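# Planning a Bathroom Practice Station: Budget Questions

Kikerora answers these for sites getting ready to order. Prices vary by region, so we give shares and lead times where we can.

**What should we buy first?**

The room. Order the vanity, toilet, wall cabinet and faucet before you sign for a robot. Fixtures are cheap next to the machine, but plumbing and wall work hold up more projects than shipping does. Household models from a regular supplier are fine. Put the outlet where the plan says before the wall is finished.

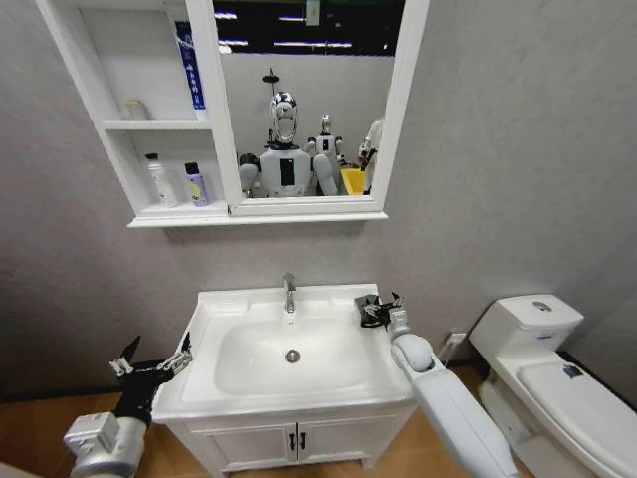 Khalil Zoubi wrote to say that his site did it the other way around, and the robot sat in its crate for 31 days while they waited on a sink. He would now ask the vendor for a delivery date tied to the room's completion.

**Can we agree to that kind of delivery date?**

Usually. Ask before the deposit is paid. Jorcombe and Sikora both accept a held delivery, and Sikora charges storage after the first month.

**One robot or several?**

Start with one if your staff is new to this. Budget for three only if you have an operator for each shift. A second unit does not halve the work, and every unit needs its own charging spot and spare parts. 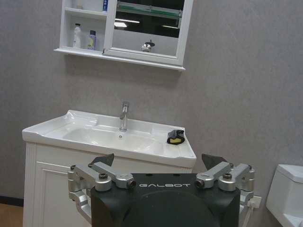 Spare parts should be a separate line in the budget. Fingertip pads, cables and fasteners wear out or go missing, and buying them one at a time costs more in shipping than the parts are worth. We order pads in boxes of 70.

**How much floor space do we need?**

Measure with the arms extended, and leave room for a person to walk behind the robot. If the base has to turn a full 360 degrees in front of the sink, say so on the order form. Check the door width too.

**What about supplies?**

Bottles, toothpaste, sponges, cloths and bags come out of the operating budget. Buy duplicates of anything you expect to discontinue or change labels. Henok Tsegaye keeps our list and updates it each September.

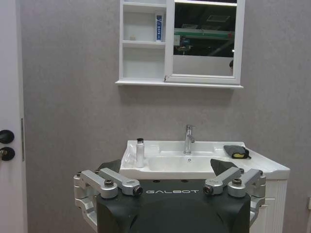
*Photo: Kikerora*

**Is training included in the price?**

Sometimes. Read the quote. Kundum lists operator training as an option, and it is easy to miss on the second page. Travel for the trainer is billed separately.

**Should we lease?**

Leasing makes sense for a project under a year. Past that, compare the total with the purchase price and ask who pays for repairs.

**Who do we contact for a quote review?**

Send the quote as a PDF to Bezawit Lemma. Include the room drawing.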